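Kalelura – Área de preparação de material
Acta da reunião de terça-feira

Hora de início: 9h30
Ordem de trabalhos: 1. Acta anterior; 2. Elásticos soltos na mesa de triagem; 3. Cestos; 4. Encomendas; 5. Outros assuntos

1. Acta anterior
Aprovada sem alterações. O ponto relativo à etiquetagem das gavetas transita para a próxima reunião.

2. Elásticos soltos na mesa de triagem
Foi analisado o estado da mesa. Há elásticos de várias cores espalhados pelo tampo de madeira clara, entre eles verdes, roxos e um vermelho, alguns deles entre o cesto verde e o vermelho. Junto ao candeeiro pequeno de globo branco encontra-se um elástico cor de laranja.

Deliberado: a mesa passa a ser arrumada no fim de cada turno. Os elásticos são recolhidos à mão e verificados quanto a fissuras e perda de elasticidade. Os danificados seguem para o lixo indiferenciado.

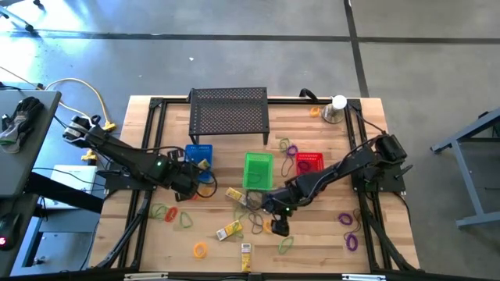 3. Cestos
Mantêm-se os três cestos de plástico em uso: azul, verde e vermelho, à frente da prateleira metálica perfurada. Foram discutidas duas hipóteses de separação, por cor e por diâmetro. A separação por cor não cobre os elásticos roxos e amarelos, que não têm cesto correspondente. A separação por diâmetro exige um calibre de referência, ainda por definir.

Deliberado: ensaiar a separação por diâmetro durante o mês de maio. Os cestos não levam etiqueta até ao fim do ensaio.

4. Encomendas
Inventário do armazém: 2052 elásticos, dos quais 718 de diâmetro pequeno. A proposta da Nirberg prevê sacos de 100 unidades com prazo de entrega de 11 dias úteis. A proposta da Jallier não indica a espessura da banda e foi devolvida para esclarecimento.

Deliberado: não encomendar antes de recebida a resposta da Jallier.

5. Outros assuntos
a) A sala Buckley fica reservada para a próxima reunião.
b) Foi pedido um pano de limpeza adicional para o tampo.

Encerramento: 10h15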